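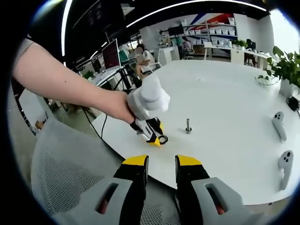
Ring and bolt at the round table, November.

Read Despina Živković's new draft of the handling rules before lunch. Rule 5 now says to clear the table of anything the task doesn't need – I'd have put it first. Rule 13 still doesn't say who signs off a bad take.
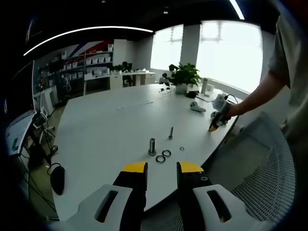

Valbona wants the rules down to one page by the time Cestham asks for them. The draft has 18, and I'd drop the two on file names. Sent her my notes at four. Still have to write the part on checking finger pads before each session.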